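Open Day at the Ganden Automation Center

In July I attended the annual open day at the Ganden Automation Center in Hotcombe. Regular readers will know that I follow the subject of household robotics on this site, and a visit had been planned since the spring. Registration opened at 9:30 in the morning, and the center reported 216 registered guests, more than the main hall could seat. A second sitting of the opening talk was therefore held before lunch.

The talk set out the work of the Flirkis program, now in its second year. Its purpose is to teach robots ordinary tasks in the home, with a particular interest in cloth. Folding, spreading and picking up fabric remain difficult for machines. A cup keeps its shape when it is lifted and a pillowcase does not, and the speaker spent a good part of the hour on what follows from that.

Under the program, people carry out tasks at home using hand-held grippers, and the recordings are later used to train a robot arm. Participants are asked to complete 200 recordings each. The center stated that it currently holds 1432 recordings of cloth tasks that have passed review. Those that do not pass are kept separately and are not used for training.

The home sessions were presented in the side gallery, where visitors were able to see how the grippers are used in a lived-in room.

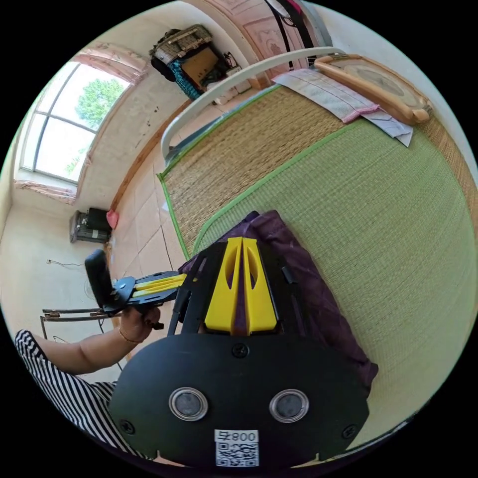

Two hand-held grippers with yellow fingers in use over a woven mat, with a dark purple cloth.

Following the gallery, guests were divided into groups for the practical demonstration. Each visitor was given a pair of grippers and a cotton napkin and was invited to fold it in half and then in half again. I found the task harder than expected. The fingers open and close well, but one must learn to approach the cloth at a low angle, and my first three attempts gathered it into a ridge. The staff were patient and corrected my wrist position several times. A younger visitor at the next table finished well ahead of me.

The afternoon was given to the Kuipers arm, which stands in a glass-walled room on the ground floor. It was shown folding hand towels from a basket. Of the five towels attempted during my visit, four were folded to an acceptable standard and one was dropped and left. The operator let the arm continue without stepping in. Questions were taken afterward, most of them on speed. A single towel took the arm well over a minute, and the center does not expect this figure to change before next year.

I would have welcomed more time on the matter of privacy in the home recordings. A printed notice on consent was available at the desk, and it was clear as far as it went, but the subject was not raised in the talk itself. I have written to the center with two questions and will add any reply to this post.

Visitors considering next year's event should note that parking at the Hotcombe site is limited to 320 spaces, shared with the neighboring offices. The lot was full by 10:15. The bus stops at the main gate.

Filed under: Visits, Household Robotics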